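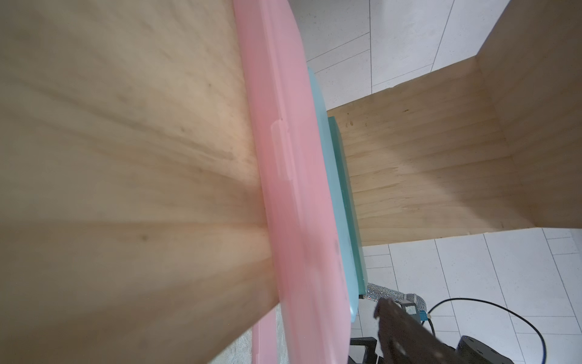
Stivville Local History Circle
Minutes of the January meeting

The meeting was opened at 6:30 in the evening in the reading room. The minutes of the previous meeting were read and accepted with one correction: the name of the church in point 4 must be Satden, not Saden.

1. The brass rubbings

The collection of rubbings from church brasses has now been listed from beginning to end. It contains 624 sheets. Most of them were made in black wax on white lining paper, and a smaller part in gold wax on black paper. The list gives for each sheet the church, the person shown on the brass, the size and the condition, and where it is known also who made the rubbing.

It was noted that 17 sheets have tears longer than a hand. They are kept flat for the moment in the large drawer and should not be rolled again by anybody, also not for a short time.
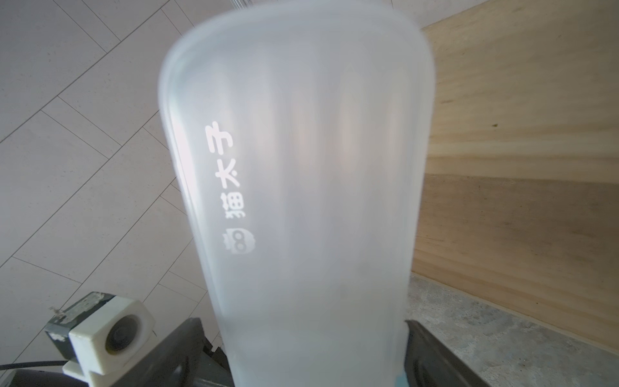

The sheets from Satden need special attention. The brass of the wool merchant and his wife was stolen from the church many years ago, and the two rubbings which we have are the only full record of the inscription. On one of them the last line can be read complete, on the other the wax is too thin at the corner. It was agreed to write out the inscription by hand, with the old spelling kept as it is, and to put a copy inside the folder.

There was a discussion about whether the merchant's dog, which lies under the feet of the wife, has a collar with bells. Some members saw bells and some saw only spots of wax. The question stays open.

2. Offer from Ndlovu

A letter from Ndlovu was read aloud. The firm offers to scan the whole collection at full size for 3000 dollars. In this price the transport is included, but the insurance is not. The work would take place in their own building, and the sheets would be away from us during that period.

Several members found the price fair but did not like that all the sheets leave the house together. It was proposed to send them in two parts, and to keep the Satden sheets for the second part. 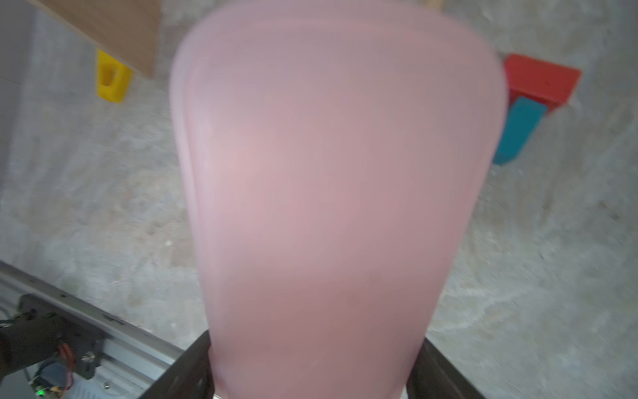 Valdis Lukoševičius answered that two journeys mean also two times packing and unpacking, and old paper suffers more from hands than from the road. He would prefer one journey in flat boxes, with the torn sheets staying here until they are repaired. He also asked if the scans will belong to us without conditions, as the letter does not say it clearly.

Decision: we write to Ndlovu with the question about ownership and with the question about insurance. No money will be promised before the answer.

3. Exhibition in the Zuvus hall

The Zuvus hall is free for us in spring. The wall is high enough for the long figures – the knight from the north aisle can hang without folding – but the light from the windows is strong in the afternoon. Curtains must be requested. The labels will be in large letters this time, following the complaint from last year.

It was agreed to show only sheets in good condition.

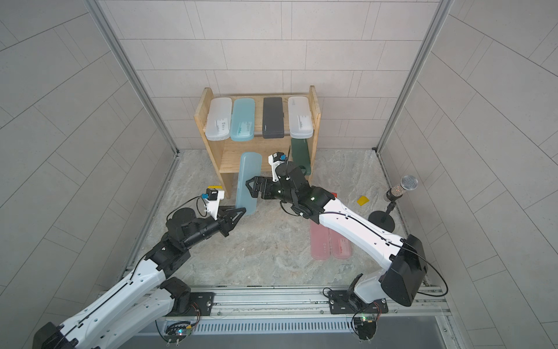
4. Other matters

The key to the map cabinet is still missing. Whoever borrowed it is asked to bring it back to the reading room.

A visitor asked by letter if it is permitted to make new rubbings in Satden. The answer is that permission must come from the church, and we will send the address.

The meeting was closed at 8:10 in the evening. The next meeting will be in February, in the same room.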